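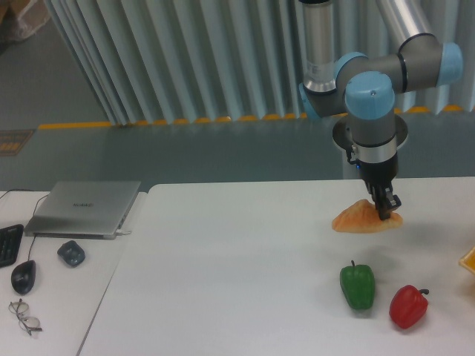 Joining two white tables side by side without drilling through the tops

Posted in Furniture and Fittings, 11 September 2023

Emanuel Voicu
I have a large white table and a smaller white desk standing edge to edge. The laptop, keyboard and mice live on the desk, and the large table is kept for laying things out. They are used as one surface, but nothing holds them together. Over a week or two the joint opens up and has to be pushed shut again. Last time it had reached 6 mm at the front and was still tight at the back.

The floor is smooth and painted, so the feet slide easily. The mouse cable also gets into the joint when it is open, and small items roll into it.

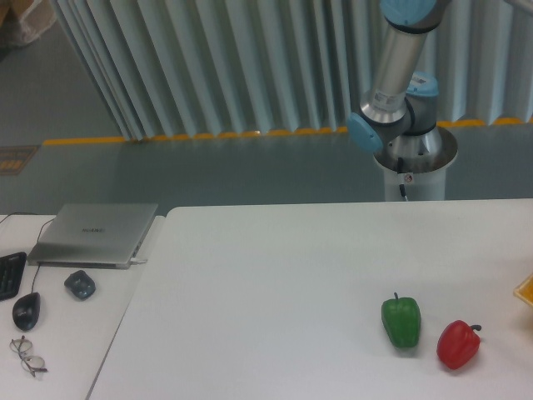

Desk on the left, large table on the right, with the seam between them.

Requirements:
The tops must not be drilled through. Screws from underneath are acceptable if short.
I need to be able to separate the two again in a few minutes, as the desk gets moved out now and then.
Nothing should stand proud of the surface.
Heights are matched at the moment by the adjustable feet, but I have to redo them whenever anything is shifted.

I have tried double-sided tape between the edges. It held until August and then let go on the desk side. I would prefer not to use adhesive again.

Rurnside
Rubber cups under the feet. Cheap, takes five minutes. I put them under a workbench on a painted floor and it has stayed where it was put. Won't do anything for the height but it will stop the sliding.

Iordache
Rubber cups will reduce the movement, but with two separate frames you will still get some opening if people lean on one side only. You need a positive connection between the tops.

Use table linking clips of the two-part type, sold for conference tables. One half is a plate with a slot, the other a plate with a tongue. Both screw to the underside and the tongue slides into the slot. To separate the tables, lift one slightly and pull. Fit one pair near the front edge and one near the back, each set in 100 mm from the end of the joint. Two pairs are enough for most tables, but add a third in the middle if either top is bowed.

Measure the thickness of each top before buying screws. The screw should go in no further than two thirds of the thinner one. Drill pilot holes with a collar of tape on the bit.

Order of work:
Clear both surfaces, and unplug the laptop before you move the desk.
Level the large table on its own with a long spirit level.
Bring the desk up to it and adjust its feet until a straight edge laid across the joint does not rock.
Clamp the two together, mark the plates from below, drill and fix.
Release the clamps and check the straight edge again.

Then tighten the lock nuts on the feet. If yours have none, that is the reason the heights keep wandering.

Jemevdale
Seconding the clips. I have the Pukata ones on a pair of desks, 4 screws to a plate, no trouble so far. The tongue was stiff at first and a bit of candle wax sorted it.

Move the mouse cable as well. If it goes straight back off the desk it never comes near the joint.

Emanuel Voicu
Thank you. The desk top is thinner than I had assumed, so it will have to be short screws. I will fit two pairs of clips and put rubber under the feet too. The feet on the large table have lock nuts, and the ones on the desk do not.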